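Stillholm kitchen, dish station notebook
February, started 6:40 in the morning

Picking this up from the page with the coffee ring. Trivico wants the dish station cell running for the lunch service at Stillholm by the end of the month, and the staff want to know what their shift looks like once it is. Most of this entry is about the second thing. I spent more of the morning talking than typing.

State of the build: the sim kitchen loads clean on the Farkine planner as of last night. Sink, counter, window wall and dishes all come in at the right scale. The old bug where the backsplash rendered inside the counter is gone. I moved the viewpoint up and down the back wall for a while to check that nothing behind the faucet was flickering. Window bars are solid, junctions are clean, panes are the flat gray we set. Good enough. The window has no view through it and I am leaving it that way, it saves render time and the planner does not care.
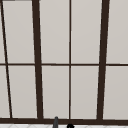
What the shift looks like now

Wrote this down from the morning crew while it was fresh. The dish shift has three jobs in it that all get called "dishes." One is scraping and sorting what comes back from the dining room. Two is loading, washing, unloading. Three is putting away, and wiping down the counter between rushes. One person does all of it until the lunch peak, then a second comes over from prep and they split it however they like.

The cell as scoped by Trivico takes most of job two and a piece of job one. It picks from the sink and the counter next to it and places into racks. It does not scrape. It does not put away. So the person is still there, and the question is what their hands are doing while the arm moves.

Points the crew raised, in the order they came up:

They do not want to stand and watch it. The previous trial (before my time, the Lappalainen unit) had someone stationed next to the stop button for the whole service. They said it was the most tiring job in the kitchen. You can't talk to anyone, you can't sit, and you can't start on something else.

They want to be able to reach into the sink without asking. Right now if a cook needs one pan back in a hurry, somebody fishes it out. With the light curtain the way we have it drawn, that trips a stop and a restart. Restart is 27 seconds on the current firmware. Over one lunch that will add up to a lot of waiting and some bad language.

They asked who gets blamed for broken plates. I said breakage goes in the cell log under the cell. I need to check that this is true in the agreement and get back to them before the next visit. TO DO.

They asked about hours. Not mine to answer and I said so. I passed it to the site manager in writing and copied the crew lead so it does not get lost. What I know is that the scope document keeps the same headcount on dishes through the trial. After that I don't know, and I told them I don't know.

10:15, handover layout

Tried two versions of where the person's side ends and the cell's side begins.

Version A: the whole sink belongs to the cell while it is running. Simple to fence. The crew dislikes it for the reason above.

Version B: split by basin. The person drops into one basin, the cell picks from the other, and the arm is speed limited any time a hand is over the near side. Harder to certify, and the planner needs a keep-out volume that changes with the mode. The crew liked this one a lot better. It is close to how they already work when there are two of them at the sink.

I set up B with a mixed load so it would not be too tidy. Put things in both basins and left a few on the counter at either end, which is how it comes back at lunch.

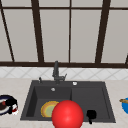

Version B depends on people dropping things in the right basin, and I don't think we get to assume that. A person with a full tray puts it down where there is room. In the current load the plate is in the left basin, the black piece is in the right one, and the blue bowl at the right end of the counter has a wooden utensil lying across the top of it. That last one bothers me more than the basins do. The planner treats the bowl as one object with one grasp on the rim, so the utensil gets dragged along or dropped. A person lifts the utensil off first without thinking about it. If we ask the crew to separate everything before it reaches the cell, we have added a job to the shift and should say so in the scope. I would sooner have the cell skip stacked items and leave them for the person, with a light or a tone so they know it was on purpose.

Same thing with the dish at the other end of the counter, which has things in it. Flag as "occupied," skip, move on. Wrote the rule as a stub, not tested.

The big red ball is still set as a plain rigid sphere. It goes across the front rim of the sink and blocks part of the approach to both basins. Keep it there for the obstacle runs, take it out for the timing runs. I forgot that last week and lost an afternoon of numbers.

1:30, runs

Queued 200 randomized loads on version B. Split is by basin, stacked items allowed, sphere out. Let it go over the afternoon. Want from it:
- how often the cell skips
- how long a skipped item sits before it is in the way of the next pick
- how many times the arm has to wait on the near side

Then the same set on version A, for comparison only. I already know it will be faster. The crew will ask by how much and they should get a real number.

Limit on the near side is 5 centimeters clearance at the faucet. The spout is tall and the wrist likes to swing behind it. Did not see a touch in the short runs but the margin looked thin on a couple of them. Widen it if the long set shows anything.

Open items

Breakage wording in the agreement (me).
Restart time. Ask Farkine if a hand in the basin can be a pause instead of a full stop.
Tone or light for skipped items. The crew prefers a light, the kitchen is loud enough already.
Where the second person stands at peak. We drew the rack table exactly where they stand now. Move the table, not the person.
Training. The crew wants 10 minutes at the start of a shift, on the clock, for the first stretch. Seems fair, put it in the plan.

4:50. Version B set still running. Leaving the machine on overnight, please don't close the session.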